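Category: Meeting Notes | Teleop
1 min read

February catch-up, my notes again (sorry for the typos!). We're at 683 demos on the rod and holder task, and I drove 32 of them before lunch, so my wrists are toast.

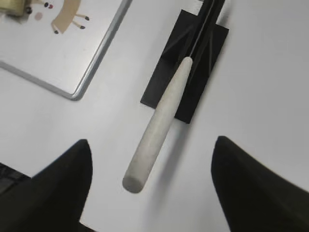
Asnakech Mersha said she'd rather hand-guide the arm for the last bit, since the remote lags just when you need it. We argued, then agreed: 200 by hand, then compare. Lotstead gets the numbers.

Contact Skindell | © Skindell | Back to top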